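Negussie Hand-Held Gripper Pair
From the Endeno workshop, Skarnthorpe

Overview
The Negussie is a pair of hand-held grippers, left and right, with interchangeable finger pads and a wide camera on each hand. You hold one in each fist, squeeze, and the fingers close. If you've spent any time trying to pick a gripper for a robot arm from a catalogue, you'll know how little the drawings tell you about what the thing is like once it's reaching under a shelf at an awkward angle. With these you can go and find out before lunch.

We started making them for ourselves. Kaj Kárason wanted to compare finger shapes for a customer's arm and got fed up with bolting and unbolting every version on the wrist, so he put a handle on one and walked about the building with it. By the end of that March there was a second handle, and people from upstairs were coming down to borrow the pair (they still do, and we still have trouble getting them back).

What's in the case
Two grippers, left and right, dark grey housings
Two white marker cubes with printed square patterns, one for each hand
Nine pairs of finger pads, listed further down
A backpack harness for the recorder
Leads, a hex key and a calibration card

Using both hands
This is the part we get most excited about! One gripper on its own is handy for judging a grip, but two of them together let you try jobs that a single arm would make a mess of: steadying a lid with the left while the right works a catch, lifting something wide from both ends, passing a cloth across. The handles are shaped so that your forearms stay clear of the jaws even when you're working up at chest height or leaning in under an edge.

The marker cubes sit out to the side on each gripper, where an overhead or head-mounted camera has a fair chance of seeing them. Every visible face carries its own pattern, so the tracking software can still work out which way the hand is pointing after you've twisted your wrist. You will lose a cube behind furniture now and then. The recorder flags those stretches and you can decide what to do with them later.
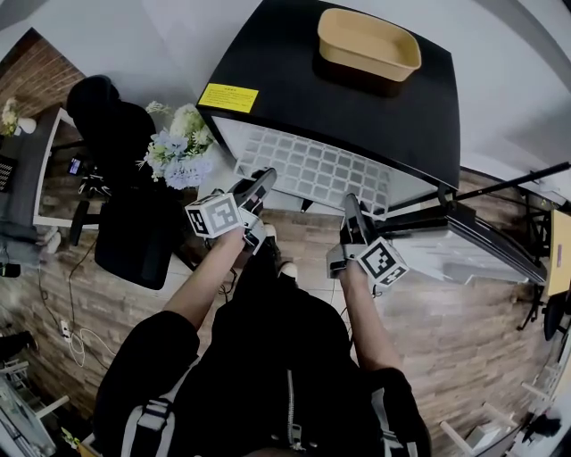 Finger pads
Pads are where most of the fun is. They push on by hand and lock with a quarter turn, and we've tried to make a set that covers the sort of things people really do want to pick up at home and in small workshops.

The standard pad is the black mesh one. It's a rounded wedge with a smooth outer shell and a fine diamond pattern on the inner face, and it's the pad we'd reach for first with almost anything. It holds cloth very well, it copes with thin plastic edges, and the smooth back slides nicely down between two objects that are standing close together. Eyvindur Egilsson drew the pattern and went through a good many versions before he was happy with the depth of it. Too shallow and towels crept out; too deep and it left marks on soft fruit.

The rest of the set: flat silicone, ribbed silicone, narrow tip, long narrow tip, cupped, soft foam, hooked, and a plain blank for people who want to cut their own. The hooked pad is a bit of a specialist. Arnar Grímsdóttir swears by it for drawer handles, and the rest of us mostly leave it in the case.

How the pads compare
We ran every pair through more than 200 household lifts and wrote down what each one was good at. A short version:

Mesh: best all-rounder, excellent on fabric, good on card and thin plastic. A little fussy to clean, so keep an old toothbrush by.
Flat silicone: lovely on glass and glazed mugs. Picks up dust in no time.
Ribbed silicone: strong on bottles and round handles. Poor on paper.
Narrow tips: great for pegs, clips, cables and the edges of packets. The long version flexes if you load it sideways.
Cupped: eggs, apples, light bulbs. Not much else, but it's brilliant at those.
Foam: gentle, quiet, wears out sooner than the others.

If you're choosing for an arm and can only fit one pair, take the mesh. If you can change pads between jobs, mesh and narrow tip together will get you a surprisingly long way.

The camera on the hand
Each gripper has its own camera looking out along the fingers, with a lens that takes in 181 degrees. We tried two narrower lenses first, and they gave tidier pictures and much less useful ones. With the wide lens you keep both pads in view along with the thing between them, and you also keep the surroundings, so a grip on a white strip of what looks like cloth by a big curved rim, perhaps an appliance's, still shows you the rim, the wall behind and a slice of floor.
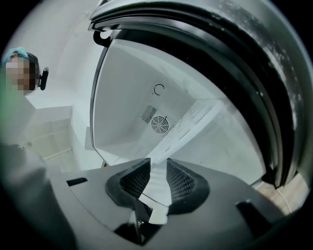
The price you pay is distortion. Straight lines bend, the corners go dark, and people standing near the side come out a funny shape. Asger Eskildsen wrote the correction profile that ships with the pair, and it flattens the middle of the picture very nicely while leaving the outer part alone. Most of our users end up keeping the raw version as well, and we'd suggest you do the same. Storage is cheap and you can't put the edges back afterwards.

Bright panels and windows can wash out the background. There's an exposure lock on the recorder for that. Point the gripper at the thing you care about, press and hold until it beeps, and carry on.

Wearing the recorder
The recorder lives in the backpack harness. Both leads run from the pack to the grippers, and each has 200 mm of slack at the wrist so you can turn your hand over without feeling a tug. Do the straps up a bit tighter than you would for a rucksack. If the pack swings, the leads swing too, and you notice it most when reaching up.

Good to know
The squeeze takes a little getting used to. Ketill Vigfúsdóttir tells new users to spend the first session just folding tea towels, and we've never found a better warm-up. The housings can be wiped down with a damp cloth, but please keep them out of the sink. Left and right are not interchangeable – the camera sits differently on each – so check the letter under the handle before you start recording.

Pads from the older Claladard set fit with the small adaptor ring, sold separately. They sit slightly further forward, so run the calibration card again after fitting them.

Borrowing a pair
We keep a trial pair at Skarnthorpe which can go out on loan. The next free slot is from 30th April, and it comes with the full set of pads and the harness. Tell us what you're hoping to pick up and we'll put a note in the case saying which pads to try first. We'd love to hear what you find, especially if it disagrees with our table.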